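Prollham > Rooms > Gallery > Back workroom, the tables

Back workroom, the tables

December 2024. Quick page, written between two other jobs, so forgive the order of things. The back workroom at Prollham has been put back together after the floor was done and people keep asking what went where. Notes by table and by wall, starting at the door. More pictures when the window end is finished.

The door end

Coat hooks moved to the left of the door. There were never enough and there still aren't, but at least they don't come off in your hand now. Duyên Ninh put them into the stud this time, long screws, took her most of a lunch hour.

Key safe same place, same code. Sign-in book is on the little shelf under it. Please use the pen on the string, please put it back.

The floor

Gray sheet, welded seams. Softer underfoot than the old tile and a lot quieter when somebody drops a wrench. Came from Odum, who also took the old stuff away. The join by the sink was redone once — it lifted in October, they came back, no charge. Don't drag anything with metal feet. Felt pads in the drawer marked FEET (two sizes, the bigger ones are for the stools).

The cutting bench

Stays brown, stays ugly, stays where it was. Barış wanted to plane it and got talked out of it. Knife work goes here and only here. Green mats on the hook at the end, the big one has a bow in it from being stored rolled, put the vise handle on the corner and it behaves.

Vise has been greased. Jaw covers are new. The old ones had gone hard and were marking softwood, which several people had complained about and they were right.

The white tables

We went back and forth on these for weeks. Replace or keep. Ochoa quoted us for new tops, cut to size and edged, delivery 7 weeks, and the number at the bottom was more than the floor. So: keep. They got washed down, the legs leveled, and the wobbly one has a new crossbar. Tops are 600 deep which is enough for a laptop and a tray of parts and not much else, so two pushed together for anything bigger. Bolts for joining them are in the tobacco tin, wing nuts too.
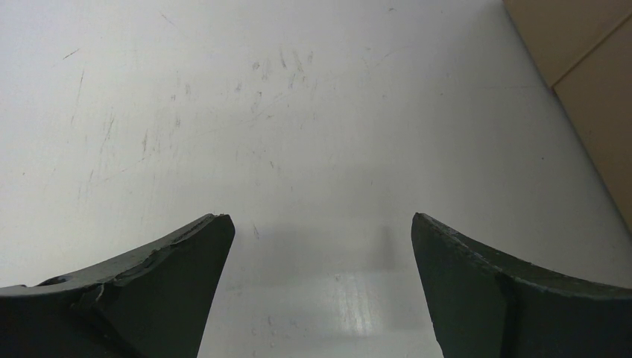 White is a good color for small work and I will argue this with anyone. Screws show up. Springs show up. Dark thread, pencil lead, the tiny black washer you have been on your knees looking for — all of it shows up on white. The price is that everything else shows up as well. Years of thin gray streaks going every which way, the odd smudge, short marks that look like somebody tried out a pencil. Duyên had a go at some of ours with a melamine sponge and dish soap. Smudges, often yes. Scratches, no. If you can feel it with a fingernail then leave it, you will only dull the shine around it and make a bigger patch to look at.

What we use on them, for the record:

Warm water and a drop of dish soap, soft cloth, dry cloth after. Every evening, whoever is last.

Isopropyl for marker and glue residue. Small amount, on the cloth and not on the table.

Sponge for smudges. Light pressure. If it squeaks you're pressing too hard.

No scouring powder. Somebody did that on the table by the sink in the old room and it has been matte ever since.

No polish either. Makes paper slide about and gets into glue joints. Barış Polat tried it on half a top, sent me a message with a lot of exclamation marks, then spent the afternoon getting it off again.

Things that scratch: upturned clamps, the underside of the glass kiln tray, belt buckles when you lean over, any ceramic mug without glaze on the foot ring. Cork squares are in the basket, use one.

The sink wall

Tap fixed. It now shuts off with two fingers instead of a whole fist, so stop hauling on it. Draining rack is from Hindomau, bought secondhand, one foot is shorter and has a bit of folded card under it. I know about the card. Towels: blue for hands, anything else for tables. They get mixed up by Friday every week.

Shelf above holds 40 kg on the bracket maker's word, we are nowhere near that and lets keep it so. Paint goes low. Heavy goes low. Nothing with a loose lid above eye height.

The parts wall

This is the one I'm pleased with. Took all the drawers out, tipped them into trays on the joined tables, sorted, labeled, put back. 157 drawers. Counted twice because the label sheet came out one short, and it was the label sheet that was wrong. Metric on the left, everything else on the right, unknown in the bottom row. If you find out what an unknown is, move it up and write a label. Marker is on the magnet.

Labels are handwriting, mostly Duyên's because hers can be read. Mine are the ones that look like a doctors note. Will redo.

Lighting

Two of the tubes swapped for a warmer white. Mixed reactions. On the white tables the old ones gave a glare that bothered people who do fine soldering, and the new ones are kinder but you lose a bit of contrast on silver parts. Clip lamps are there for that. Three of them, all working, one has a stiff neck.

The window end

Not done. Blinds are ordered. The sill needs filling and painting and the radiator cover is in two pieces in the corridor, please walk round it. Barış has the paint. Once that's in I'll redo this page and put the window end in properly.

Still wanted

A tall stool, any color, with a footrest that stays on.
Cork squares, offcuts fine.
A lidded bin for solvent rags, metal.
Somebody with a steady hand for the labels.

If a table starts rocking again, tell one of us and don't fold up the sign-in sheet to wedge it. Happened last month and we lost a whole afternoon of names. The adjuster is on the inside of each leg, turns by hand, clockwise from above to lower it. Or try it and see.

Recent in Rooms

Front hall, new notice board
Kiln shed: before the roof
Tool library shelves, east side
Sewing corner and the long mirror
What fits in the Prollham elevator
Corridor storage, who has which cupboard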